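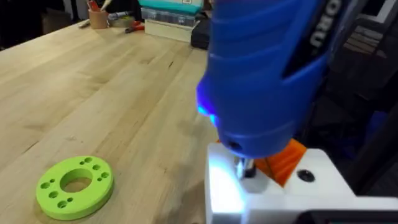

According to Andor Balogh, a success rate means little until somebody says who reset the parts between tries. We agree, and most of the mail we get about the Olgate method asks the same thing.

Does the policy really generalize?
We doubt it. It learned from 2,364 demonstrations, all recorded at Junville.

What counts as a success?

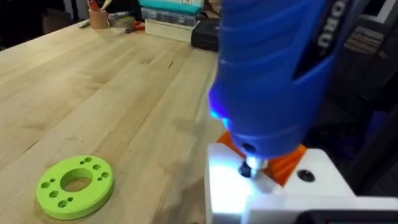 The Olgate paper scores an attempt as good when the tool reaches its target. That is generous. A bit held over the spot where an orange part meets a white block would pass, and it tells you nothing about torque or a stripped screw. We score the finished joint – a slower job, and a less flattering one.

How many trials did you run?
So far 365, with 34 left out after a camera fault. The log lists every one.

Are two arms better than one?

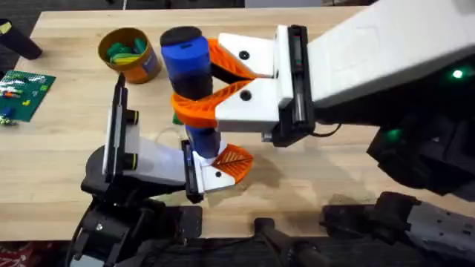

Maybe. The Rocha baseline used one arm and came within 3 points of ours, which could be noise. We plan to rerun both in August.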